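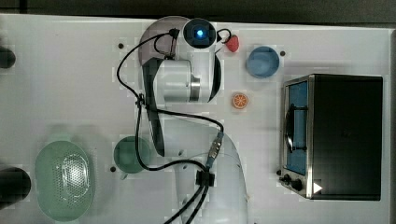

Sinberg Reading Scheme: second progress report to the Cherkaoui Fund
November 11, 2025
Prepared by Khadija Lahlou

The grant pays for paired reading in the two primary schools at Cludommont, with adults from the town listening to children read twice a week. This report covers the period from the start of term in September. I have tried to keep what we know apart from what we would like to be true.

Take-up

We have 133 children on the register, against a target in the bid of 262. I thought the target was too high when it was set and I still think so. It counted every child in the middle years of both schools, including those who already read well and whose teachers see no reason to take them out of lessons. I would ask the Fund to let us drop it, or at least to stop measuring us against it each quarter.

There are 34 adult readers who have finished the induction. Another 13 signed up and then didn't come back after the first evening. Yasmine El Fassi rang them all. Most said the sessions fall in the middle of the working day, and we can't do much about that while the schools want everyone off site before the afternoon bell.

Reading results

The schools have sent us the autumn scores and on paper they look good. I would be careful with them. The children were tested at the start of term, straight after the long holiday, when scores always dip. Some of the rise would have come without us. One school also changed its test between the two sittings, and I have had three different accounts of how the old marks were turned into new ones. None of them quite convinced me.

Yasmine takes a kinder view. She sits in on more sessions than I do, and she says the quieter children are now choosing longer books and asking to keep them over the weekend. I believe her — but that is a report from someone who likes the scheme, and it should be read as one.

The Biltusero record system

We were asked to try Biltusero for logging sessions. It is slow, it signs people out halfway through an entry, and it won't accept a session shared by two children. Most readers write in the paper book and Yasmine types it up afterwards. The licence is due for renewal in the spring and I do not plan to renew it unless the Fund insists.

Money

Spending is under budget, mainly on travel. Books are over, as the hardback sets cost more than we were quoted. We would like to move the unspent travel money across to books and need your written consent to do so.

Next period

We will retest at both schools using one paper, agreed beforehand with the heads. Until those marks are in, please don't quote the autumn scores in anything you publish.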